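Fenalness Alert Radio Review: Five Months With a Receiver for Following Emergency News

By Perrine Vasseur
28/08/2020

I report on armed conflict and displacement, and a good part of my working day goes to waiting for short official statements that arrive at odd hours. When the phone network in a region goes down, those statements often come out first on shortwave or on a local FM station. For that reason I have kept a portable receiver next to my laptop for years. The last one gave out in March and I replaced it with the Fenalness, a mid-sized radio made by Corberg and sold to newsrooms and aid offices.

I bought it with my own money from Boyer, the dealer my desk normally uses. Corberg did not know I was going to write about it.

What you get

The box holds the receiver, a wall adapter, a clip-on wire antenna, a soft pouch and a printed manual. The manual is short and mostly clear, apart from the page on scheduled recording, which I had to read three times. There are no earphones. Any pair with a standard plug will work.

The radio is the size of a thick paperback. It stands up on its own without a bracket and the tuning knob is on the right side, where a left-handed person will find it awkward. The display is plain gray with black digits and can be read outdoors at noon. At night the backlight comes on for ten seconds after any key press. You can set it to stay on, but that drains the battery quickly.

Reception

FM is good. In the office I can pull in every station my old set could, plus two community stations that used to be lost in noise. Medium wave is average and picks up a buzz from my laptop charger if the two are on the same desk. Moving the radio to the windowsill fixes it.

Shortwave is the reason to buy this model. With the built-in antenna I could follow the main evening bulletins in French, Portuguese and English on most nights. With the wire antenna run along a curtain rail, I could also hear smaller regional services well enough to take notes. During the week of the Andside bridge closure, when the ministry gave a statement by radio two hours before it was posted anywhere else, I had the full text on my recorder and was able to check the casualty number against the version the wire services later carried. They matched.

Reception drops in the late afternoon, as it does on any shortwave set at my location.

Scanning and saved stations

You can save up to 500 stations in pages of your choosing. I keep one page for each country I cover. Names can be typed in, slowly, with the up and down keys. A full scan of the shortwave bands took 59 seconds the last time I ran it, and the set skips stations that are already saved, so the list does not fill up with repeats.

The priority function is useful. You pick one station and the radio checks it every few minutes while you listen to something else. If the signal is there, it beeps once and switches over. I would have liked to be able to turn off the beep.
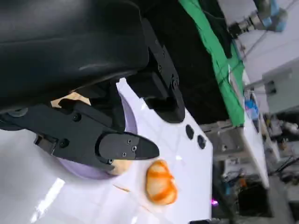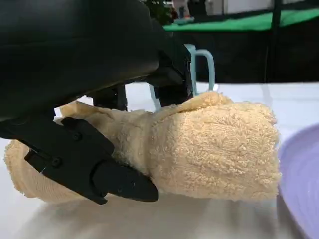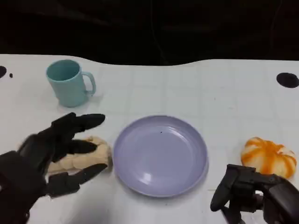
Recording

The Fenalness records to a memory card, which you have to buy separately. Files are saved with the date, time and frequency in the name. This saves a lot of work when an editor asks where a quote came from. Sound quality is fine for speech. I would not use it for broadcast without cleaning it up first.

Scheduled recording works once you have set the clock to universal time and left it there. If you change the clock to local time, the schedule does not move with it, and I lost one morning briefing that way. The manual mentions this in a footnote.

Playback is basic. You can pause and you can skip back 30 seconds, but there is no way to slow the speech down, and for statements read quickly over a bad line I copy the file to the laptop.

Battery and build

The battery lasts two working days for me with the backlight off and some recording. It charges from the adapter or from a power bank. A colleague took the set on a ten-day trip to a reception center for displaced families and charged it from a small solar panel, which was slow but kept it going.

The case has a few scratches now. The battery door is the weak point. It is held by a single thin tab, and mine already feels loose. Boyer sells a spare for a small price and I have ordered one.

The telescopic antenna is sturdy and turns in all directions.

Compared with streaming

Most of what I listen to can also be streamed. On a normal day the stream is clearer and easier. The two things it cannot give me are service during a network shutdown and a record of what was said on air before anyone edited the web version. I have needed both this year. If your work does not involve either, a phone is enough.

Readers who only want storm or evacuation warnings for their own town can get a much simpler radio with automatic alerts. The Fenalness does have a warning mode, but it has to be switched on each time you power up, and I forget.

Good points
Strong shortwave reception for its size
File names include time and frequency
Readable display
Priority station check

Bad points
Weak battery door
No slow playback
Confusing page on scheduled recording
Warning mode does not stay on

Verdict

I would buy it again for desk work and for short trips. For a long assignment I would pack the spare battery door and a second memory card. Corberg sells a larger version with a better speaker, and I have not tried it. Boyer had the standard model in stock when I last checked, and delivery to my office took four days.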